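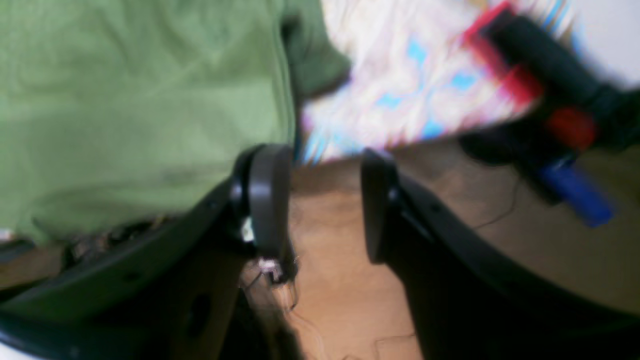 腕部相机里的夹爪，两指张开，中间是木色台面。

分类：动手维护 > 桌面机械臂 > 夹爪与末端

# 两指夹爪的日常保养与重新校准：从拆指到试夹布料

作者：Drudness 工坊笔记　2021/11/17

上回写完底座减速器加脂那篇之后，陆续有朋友留言，问能不能把夹爪也讲一讲。其实夹爪这一头我早就想写了，只是每次动手的时候满手都是润滑脂，做完又懒得坐下来整理，一拖就拖到现在。正好工坊里这台 Bilari 桌面臂到了该保养的时候，我就一边做一边记，写得可能有点啰嗦，您泡杯茶慢慢看吧。

先说说什么时候该做。我自己的习惯是每开合 3,000 次做一次小保养，控制软件里的“末端统计”那一页能看到累计数字，做完记得清零。要是您平时主要夹的是布、毛巾、棉袜这一类东西，间隔可以再缩短一些，纤维这种东西特别会钻，指根和转轴的缝里隔一阵子去看，总能掏出一小团毛来。夹硬盒子、塑料件的，反倒省心得多。

还有几种情况，不必等次数到，应该马上停下来看看：

- 开合时有“咔、咔”的声音，而且总在同一个位置响；
- 软件里显示已经闭合，两指之间却还透光；
- 夹薄布时一边指头先到，另一边慢半拍；
- 腕部相机的画面比以前抖，手臂停下来以后还在晃。

最后这一条我要多说一句。手臂走得快的时候画面发糊是很平常的事，尤其是室内灯光不太亮的时候，别一看见糊就去拧相机支架。您让手臂停稳，再看画面，停稳了还在晃，那才是支架螺丝的事情。

## 要准备的东西

内六角扳手一套（小号那两把用得最多），软毛刷一把，无绒布几块，异丙醇一小瓶，塑料镊子，中等强度的螺纹胶，还有一点点白色润滑脂。我用的是 Flestside 的小管装，一管能用很久，别家的也行，只要说明上写着不伤塑料就好。另外找一块旧布，试夹的时候要用，厚薄跟您平时夹的东西差不多的最好。

再准备一个浅口的小盘子放螺丝。我以前总觉得自己记性好，随手一放，后来趴在地上找过一次 M3 的小螺丝，找了一个下午，从那以后盘子就再也没离开过工作台了！

## 第一步：断电，把手臂摆好

先在软件里让手臂走到“保养位”，夹爪朝下，指尖离台面留出一只手能伸进去的高度。没有设过保养位的朋友，用手动模式慢慢点过去也一样。到位之后把夹爪张到最大，然后关软件，再关电源，最后拔插头。

请一定等一等再伸手。Bilari 这一款断电以后关节会慢慢往下沉一点点，幅度不大，但是手正好夹在底下的话也挺疼的。我一般在手腕下面垫一块泡沫，心里踏实。

## 第二步：清理指面和外壳

用软毛刷把指面、指根、外壳内侧都刷一遍，从上往下刷，毛絮会自己掉下来。缠在转轴上的长纤维不要硬拽，用镊子夹住一头，顺着转轴绕的方向一圈圈退出来。

外壳上的孔也顺便看看，里头爱积灰。刷子伸进去转两下就够了，不要往里喷异丙醇，液体会顺着壁流到里面去。指面可以用无绒布蘸一点异丙醇擦，擦完晾干再往下做。如果指面上贴了胶垫，就改用清水拧干的布，异丙醇擦多了胶垫会发硬，夹东西容易滑。

线缆也在这一步检查。把夹爪那一段的线轻轻拨开，看看有没有压扁、磨亮、绷得太紧的地方。线要留一点余量，手腕转到两头都不绷；余量又不能太大，垂得太低会勾到台面上的东西。我用小号扎带固定，扎到还能用指头推得动的程度。

## 第三步：检查并锁紧螺丝

指头上的螺丝是最容易松的，每开合一次都在受力。先用扳手试一下，原本就紧的不要动它；能转动的，就整颗退出来，擦干净，点一滴螺纹胶，再装回去。胶真的只要一滴，多了会流到轴里，那就得整个拆开清洗，我吃过这个亏。

左右两边要轮着上，先都带上几扣，再一边拧一点。要是一口气先把一边拧死，指头会歪，歪得很少，眼睛看不出来，夹纸片的时候就露馅了。

拧好以后用手轻轻扳一扳指尖。正常的手感是有一点点弹性，松手就回去；如果有“嗒”的一下空程，多半是指根的衬套磨了。Bilari 的衬套要成对换，只换一边，过不了多久又会偏。

## 第四步：上润滑脂

用牙签挑米粒大小的一点白脂，抹在转轴两端，然后用手把夹爪慢慢开合 5 次，让脂走匀。挤出来的擦掉。夹布的朋友尤其要擦干净，白脂沾到布上很难洗，而且沾了脂的地方又会粘毛，下回清理更费劲。

螺纹胶要给它时间。我通常在这一步之后去吃饭，回来再通电。

## 第五步：重新设零点和开口

通电，连软件，进入“末端设置”。先让夹爪以最低速度闭合，看两指是不是同时到中间，到位后按“设为零点”。再慢慢张开，张到机械限位前一点点停住，记下位置值，填进“最大开口”。我这一台填的是 290，您的数字会跟我的不一样，请不要照抄，填大了电机会一直顶着限位发热。

接下来是夹持力。软件默认值偏大，夹盒子没问题，夹布就会把布挤成一团从指缝里滑掉。我夹旧衣服时调到 154，也是一点一点试出来的：先调低，夹不住再往上加，加到提起来不掉就停手，再留一点点余地就好。

## 第六步：拿软布试一试
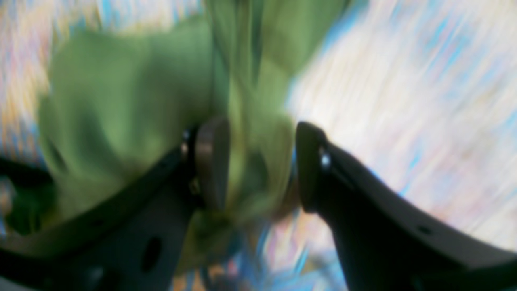 软布试夹：绿色布料夹在两指之间，画面因运动而模糊。

我喜欢拿软的东西来做最后的检验，软布比方块难伺候得多。方块放在那里，偏一点也能夹起来；布会塌、会皱、会顺着指头往下溜，哪里没调好，它一下子就告诉您了。

做法很简单：把布随手团一团放在台面上，中间拱起一个小褶。手臂从正上方慢慢下来，两指张开，落在褶子两侧，闭合，停一下，再往上提。头几次用最低速度，您把手放在急停旁边。

看的时候留意这几处：

- 布是被两边一起捏住的，还是被一边推着跑。被推着跑，回到第五步重设零点；
- 提起来以后布有没有慢慢往下滑。有的话夹持力加一点，或者看看指面是不是还有油；
- 松开时布是不是利索地落下去。粘在指头上不肯走，多半是指面还有异丙醇没干，或者胶垫老化发黏；
- 下降时指尖有没有碰到台面。碰到了就把抓取高度抬一点，千万别靠它“压一压”去抓，时间长了指尖会变形。

慢速都顺了，再把速度往上加，每加一档多试几回。台面上不必收拾得特别干净，平时工作的时候旁边有什么，试的时候就留着什么，这样校出来的高度和路线才用得上。只是线缆和工具要离手臂的路线远一点。

## 几个常被问到的问题

**可以只清理，不重新设零点吗？**
没拆过螺丝就可以。只要动过指头上的任何一颗，就请重设一遍，花不了多少时间。

**Babaei 的指头能装在 Bilari 上吗？**
孔位是对得上的，我装过。不过它的指头稍长，最大开口和抓取高度都要重新填，原来的数据先备份一下。

**指面磨花了要不要换？**
轻微的划痕不影响。夹薄布时如果总在同一个位置勾丝，用细砂纸轻轻磨平毛边，还勾，就换吧。

**多久换一次衬套？**
看手感，不看日子。我上一对是六月换的，到今天扳起来还很紧实。

做完以后，把这次的零点、开口值和夹持力抄在一张小纸条上，贴在底座侧面。下次保养时对照着看，数字要是跑得很多，就该去查一查指根和电机那一边了。电机那一边的拆法有点长，我另外开一篇来写。

分享 38　收藏 112　评论 17

相关文章
桌面机械臂底座减速器加脂记录
腕部相机支架松动的三种修法
Bilari 末端线缆的走线与固定
给夹爪换胶垫：选料、裁切与粘贴
保养位怎么设才顺手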